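Desk-Level Lighting in the Tshabalala Reading Room, Fitidwood Building, Lusow

Second-year building services project report

Summary

Illuminance was measured at desk height in a small reading room over 31 consecutive days in order to find out whether the electric lighting alone is adequate for reading, and how much of the light at each seat comes from the windows. A total of 2,598 valid readings were taken at 70 fixed points. The window row was well lit for most of the day and sometimes too bright. The wall row fell below the working target of 300 lux in most evening sweeps. Reflected glare from the lamps was noted at several seats and is treated separately in section 5, because the meter does not record it. Changes to switching are recommended ahead of any change to the fittings.

1. Background

The Tshabalala Reading Room is on the first floor of the Fitidwood Building. It was converted from an office, and the ceiling fittings were left in their original positions when the desks were replaced with long tables. As a result the fittings do not line up with the seating. Two rows of Darico ceiling fittings run parallel to the window wall. The first row is above the walkway between the window tables and the middle tables. The second is above the middle tables themselves. The wall tables have no fitting directly over them.

Both rows are controlled from a single switch by the door. There is no dimming and no daylight sensor. In normal use the lights are switched on when the first reader arrives and stay on until the room is locked, whatever the weather.

The room has 35 seats: ten at the window, 15 in the middle and ten along the wall. Complaints recorded in the room's comments book before the project started were mostly of two kinds. Readers at the wall said that it was dim. Readers at the window said that it was bright, or that they could not see their screens.

2. Aims

The aims agreed at the proposal stage were:

to measure horizontal illuminance at every seat under normal working conditions
to separate the daylight contribution from the electric contribution as far as the access arrangements allowed
to note any seats with reflected glare
to propose low-cost changes.

Colour rendering, flicker and energy use were left out. Energy use was in the first draft of the proposal but was dropped when it was found that the lighting circuit also feeds the corridor.

3. Method

3.1 Measurement points

Each seat was given two points, one for the reading position and one for the far side of the working area, giving 70 points in total. The reading position was set 200 mm in from the table edge on the centre line of the chair. The second was set 450 mm in on the same line. Small paper dots were tried as markers but did not last, and from the fourth day onwards the points were found with a card template butted against the table edge. The template was cut from mounting board and checked against a steel rule at the start of each week.

The sensor head stood directly on the tabletop at each point. Tabletops were used as found, apart from books and papers being moved aside.

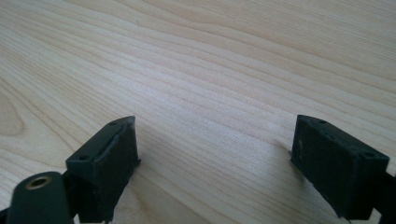 Figure 1. Tabletop surface and grain.

3.2 Instrument

A hand-held digital light meter with a separate sensor on a lead was borrowed from the department store. The meter has three ranges. The lowest usable range for this work reads up to 1,000 lux, and above this the meter must be switched manually to the next range, with a loss of one digit of resolution. Its stated accuracy is plus or minus 5 per cent on the range used for most readings. It was compared with the laboratory meter at three light levels before the survey and again afterwards. The largest difference was 3 per cent, and no correction was applied.

3.3 Sweeps

A sweep consisted of one reading at each of the 70 points, taken in a fixed order starting at the seat nearest the door. A sweep took 25 minutes. One sweep was made on each of 24 days and two sweeps on each of the other seven, giving 38 sweeps and 2,660 readings. Sweep times were divided between a morning slot beginning at 9.30, an afternoon slot beginning at 2.00 and an evening slot beginning at 7.00. All evening sweeps were made after dark, the survey having been carried out mainly in February.

Lights were on for all sweeps. Permission to switch them off during opening hours was not given, so the daylight contribution had to be estimated by subtraction, using the evening figures as the electric baseline.

3.4 Rejected readings

Of the 2,660 readings, 62 were rejected. Of these, 41 were taken with the operator's shadow on or near the sensor. These were identified from notes made at the time. The remaining 21 were written down with the meter on the wrong range and could not be recovered with confidence. This left 2,598 readings for analysis. No reading was rejected only for being unusually high or low.

4. Results

4.1 Averages by row

Mean illuminance over all slots was 612 lux for the window row, 384 lux for the middle row and 291 lux for the wall row. The spread was much greater at the window than elsewhere. This was expected, as sky conditions changed from day to day while the electric lighting did not.

In the evening slot the order was different. The middle row was highest at 347 lux, the window row next at 318 lux and the wall row lowest at 226 lux. With daylight removed, then, the middle and window rows meet the working target of 300 lux on average and the wall row does not.

4.2 Daylight contribution

Subtracting the evening mean from the morning mean gives an estimate of daylight for each row. The window row gained the most, the middle row gained a modest amount and the wall row gained least. The method assumes that lamp output is constant through the day. A short check was made by leaving the sensor at one wall seat for an hour after switch-on in the dark. Output rose by 4 per cent in the first ten minutes and was then steady. All evening sweeps were started at least 30 minutes after switch-on.

4.3 Variation within a seat

At most seats the two points agreed closely. The exceptions were at the wall, where the point further from the reader was regularly lower, as it is closer to the wall and further from the second row of fittings. Readers sitting there also face away from the fittings, and so cast a shadow over their own work. The meter readings were taken with the chair pushed in and nobody seated, so the true figure for an occupied wall seat will be lower than the figure given here.

4.4 High readings

Readings over 1,000 lux were found only in the window row and only in the morning slot. They occurred when direct sun reached the table. The blinds were left as the readers had set them. On several mornings the blind at one end was down and at the other end was up, and this shows clearly as a step in the results between neighbouring seats.

5. Reflected glare

Glare was judged by eye from a seated position, with the head at normal reading height. Each seat was marked as none, slight or clear. This is a subjective method with only one observer, and the results are given as a guide.

The table finish has some effect here. A fully matt surface scatters light in all directions, while a glossy one gives a sharp image of the lamp. A surface between the two gives a soft bright area which moves as the reader moves. A pale surface also returns more light overall than a dark one. This helps to even out the contrast between white paper and the table around it, but adds to the general brightness in the reader's view.
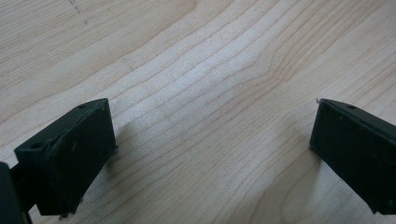 Figure 2. Brighter area of reflected light on the tabletop.

Clear glare was marked at four seats in the middle row, all of them directly in front of a fitting in the second line. Slight glare was marked at nine others. No glare was marked at the wall. The seats marked as clear were among those with the highest evening readings, so a survey based only on illuminance would have listed them as the best in the room.

Laptop screens were not assessed in the same way, as the result depends on screen angle.

6. Discussion

The main problem is one of position. The fittings provide enough light for the room as a whole but deliver it to the walkway and the middle tables. Replacing lamps with brighter ones would raise the wall row but would also raise the middle row, where glare is already present.
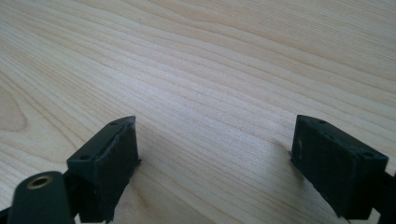

Moving the second line of fittings towards the wall would be the most direct answer. The ceiling grid would allow it, but the cable lengths above the ceiling were not inspected and the cost is unknown. Task lights at the wall seats would be simpler. There are sockets along the skirting behind the wall tables, one double outlet to every two seats, and most are already in use for chargers.

Separate switching of the two rows would allow the window-side fittings to be turned off on bright mornings. It would not help the wall seats, but it would reduce the load for part of the day with no loss to readers at the window.

The following limits should be kept in mind. The survey covered one month in winter. The daylight figures would be higher in summer and direct sun would fall differently. The electric baseline is taken from evening sweeps only. The age of the lamps could not be established, so it is not known how far their output has fallen since they were fitted.

7. Recommendations

Split the lighting circuit so that each row of fittings has its own switch.
Fit task lights at the ten wall seats, with extra sockets if required.
Clean the fittings, then repeat one evening sweep before any decision is made on relocation.
Repeat the survey in June using the same template and the same order of points.

Appendix A. Recording sheet

The sheet used for each sweep had columns for point number, reading, meter range, and remarks. Sky condition, blind positions and start time were entered once at the top. From the second week a tick box was added for the range setting, after the errors described in section 3.4 were found. Completed sheets are held with the project file in the department office.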